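厨房抹布和茶巾，我是这样养的

我对抹布的感情，家里人都觉得有点过头。可是一块好用的棉抹布真的太让人开心了！吸水快，叠起来服服帖帖，擦玻璃杯不留毛，用得越久越软。我手上最老的一块是八年前在 Fehr 的清仓筐里翻出来的，边都磨毛了，到现在还是擦酒杯的头号选手。

常有读者来信问抹布发硬、发臭、洗不白怎么办，这次我把自己的做法全写出来，想到哪儿写到哪儿，大家挑用得上的拿去。

新买的先别急着用

新抹布十块有九块不吸水，水珠在上面滚来滚去，气得人想扔。别扔！那是布面上的浆料和柔顺处理还没洗掉。我会先用温水泡一晚上，第二天放一小勺小苏打，洗衣机走一遍普通程序，不加柔顺剂。晾干再洗，这样来回两三次，布就“开”了。亚麻的要多洗几次，得有点耐心，但亚麻一旦洗开了，那个手感，哎呀，真的回不去纯棉了。

深色的第一次一定单独洗。我有一年图省事，把一块砖红色的和一堆白茶巾扔在一起，结果收获了一整叠粉红色茶巾，用到今天还是粉红色的。

分工要清楚

我家是这么分的：擦碗擦杯子的用薄的平纹茶巾，擦手的用厚一点的华夫格，擦台面的用旧茶巾裁成的小方块，擦地上油点子的就用快退休的那一批。收在抽屉里各占一格，不混着放。如果家里人老拿错，可以在角上缝一小段彩色线，蓝色擦碗，黄色擦台面，小孩子也记得住。

生肉的血水、生鸡蛋，这两样我一律用厨房纸，擦完就丢，不让布去碰。

每天收工的时候

晚上洗完碗，把当天擦台面的布用热水和一点洗洁精搓一搓，冲干净，拧到不滴水，展开挂起来。重点是展开！团成一坨搭在水龙头上，或者对折好几层压在水槽边，第二天早上准有味儿。我在灶台侧面装了一根短短的毛巾杆，Petix 的，不锈钢，承重一般，挂几块布绰绰有余。南方朋友碰上回南天，最好挂到有风的窗口去，或者干脆每天换一块干的。

擦手巾我一天一换，夏天有时候一天两换。洗衣篮里别捂着湿布，先搭在篮子边上晾干，再丢进去。

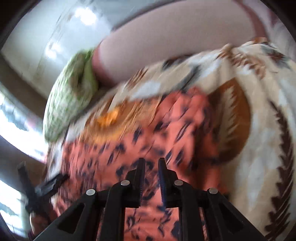
夹具的两根手指并排立着，中间窄窄一道缝，缝里看得到下面的布料。

发臭了怎么救

抹布那股酸馊味，洗衣液加得越多有时候越严重，因为多余的洗衣液和油脂一起留在纤维里，越积越厚。我的办法很老派：煮。找一口专门煮布的旧锅（千万别和煮汤的混用），水要没过布，加一大勺纯碱，烧开以后转小火煮十几分钟，中间用木勺翻几下。那水的颜色啊，第一次煮的人都会吓一跳，黄的灰的都出来了，看着特别过瘾！

煮好关火，等水凉了再捞，别着急伸手。然后进洗衣机用清水漂洗一遍，太阳底下晒干，闻起来就是干干净净的棉布味。

有几样不能煮：带涤纶的、有塑胶印花的、绣了彩线的，还有超细纤维的。超细纤维一煮就废，摸起来像砂纸。这些用氧系漂白剂泡温水就行，用量看包装。我用的是 Sulteo 的那款粉，便宜大罐，用了好几罐了，别的牌子应该也差不多。氯漂我很少碰，伤布，味道也冲，而且绝对不能和醋或者别的酸性清洁剂一起用，这一条请务必记牢。

各种印子

咖啡和茶渍趁新鲜用冷水从背面冲，冲到颜色淡了，再抹肥皂。

番茄酱先用勺子背把厚的刮掉，别揉，一揉就进去了。冲冷水，抹洗洁精，放一刻钟再洗，剩下的一点橘色印子交给太阳，晒两天基本就没了。

咖喱，唉，姜黄是真的难缠。肥皂洗完湿着晒，干了再打湿，再晒。颜色会一天比一天浅，看着它褪色还挺有成就感的。

油渍撒一层玉米淀粉，压一压，过一个钟头抖掉，再用洗洁精点洗。

锈迹用柠檬汁加一点盐，搓匀了放到半干，再冲净。只用在白布上，彩色的容易掉色。

怎么叠

我试过好多种叠法，最后留下来的是竖着放：长边对折，再折三折，像书一样立在抽屉里，拉开一眼全看见。抽屉里那个隔板是 Tenum 的，可以伸缩，刚好卡住。挑布的时候从后面抽，洗好的往前面放，哎不对，我写反了，是从前面抽，往后面放，这样每一块轮着用，不会老是可怜那最上面的几块。

茶巾要不要熨？随你。我平时不熨，但是请客前会挑几块亚麻的，趁半干的时候熨一熨，包面包特别好看。

旧布的第二春

破洞的茶巾我舍不得扔。裁成巴掌大的小块，放在罐子里，擦灶台油渍用一块丢一块，省了好多厨房纸。边角长条可以绑番茄苗，软软的不勒茎。再厚一点的两层缝在一起，中间夹块旧毛巾，就是一个锅垫，丑是丑了点，耐用得很。端锅的时候一定要用干的，湿布传热特别快，我的手指头已经替大家试过了。

读者来信

上次那篇发出去以后，Oliwia Marciniak 写信来说，她外婆会在煮布的水里丢几片蛋壳，用小纱布袋装着，煮出来特别白。我照着试了一锅，白是挺白的，但到底是蛋壳的功劳还是纯碱的功劳，我还真说不准。有谁试过只放蛋壳不放碱的，快来告诉我！

她还问羊毛的杯垫套能不能一起煮。不能不能，羊毛一煮就缩成小饼干了。冷水，羊毛专用洗剂，轻轻按压，平铺晾干。

三月份我打算写砧板和木勺的保养，手上正在比较几种食用油的上油效果，核桃油暂时领先。有想问的先留言，我一起写进去。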